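Tsikata Egg Grading Records
Data card, release 4

Summary

Tsikata is a table of shell egg grading results from small packing rooms. Each row is one graded lot, with the lot code, grade, size class, storage temperature and reason codes for any eggs removed. It was put together for people who write or test grading software and need inputs that look like the paper forms still used in small operations. All fields are text or numbers. There are no image files in the release.

Sources

Records come from two sites, Drirken and Kokport. Drirken keeps its records on paper and the forms were typed in by hand. Kokport exports from its own stock program, which drops leading zeros from lot codes. We restored the zeros where the paper label was available and left the code as exported where it was not. The column code_source says which of the two applies.

Both sites grade brown and white eggs. Shell color is recorded per lot and plays no part in the grade.

Files

lots.csv holds one row per lot.
removals.csv holds one row per removal reason per lot, joined on lot_id.
sites.csv holds site name, candling method and scale type.
codes.txt lists the reason codes and their meanings.

All files are UTF-8 with Unix line endings. Empty cells mean the value was not recorded. A zero means the grader wrote a zero.

Fields in lots.csv

lot_id: text, unique across both sites.
site: Drirken or Kokport.
lot_size: integer. Standard lots are 300 eggs. Partial lots are kept and flagged in the column partial.
sample_size: integer, 100 for a standard lot.
grade: AA, A, B or U (ungraded).
size_class: the class printed on the form, with no conversion between national systems.
shell_color: brown, white or mixed.
temp_c: storage temperature at time of grading, in degrees Celsius.

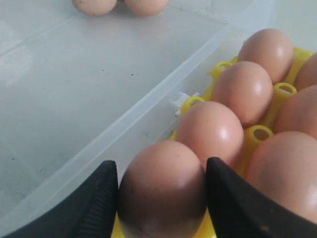

Brown egg and yellow egg tray, the tray in a clear plastic container.

Reason codes

Removal reasons were merged into a single list. The Drirken forms had separate boxes for hairline cracks and open cracks, while Kokport used one code for both. We kept the finer split for Drirken and assigned the general code CR to Kokport. Do not compare crack types between sites. Dirt and stain codes match closely enough to pool, although Kokport graders tended to use "stain" for anything that did not wipe off.

Blood spot counts from Drirken before April are low. The candling lamp was replaced that month and counts rose right after. We have not corrected for this.

Loading

The reference loader is Muto, a small command line tool included in the tools folder. It checks column names, joins the removal table and reports lots where removals exceed the sample size. Run it with the data folder as its only argument. Muto stops at the first bad row by default – pass --keep-going to get a full list.

If you load the files another way, read lot_id as text. Spreadsheet programs will turn some codes into dates.

Known problems

Temperatures from Kokport were rounded to whole degrees at entry.
Roughly 30 lots have a size class but no grade. These are marked U, the same as lots that were deliberately left ungraded.
Duplicate forms were removed only when every field matched. Near duplicates remain.

Uses

The table is suitable for testing import code, form validation and summary reports. It is not suitable for estimating crack or defect rates in any wider population, and it should not be used to set food safety limits.

Changes in this release

Added code_source. Split partial lots out of the general notes column. Fixed a join error that attached some Kokport removals to the wrong lot.

Last updated Wednesday, December 11, 2024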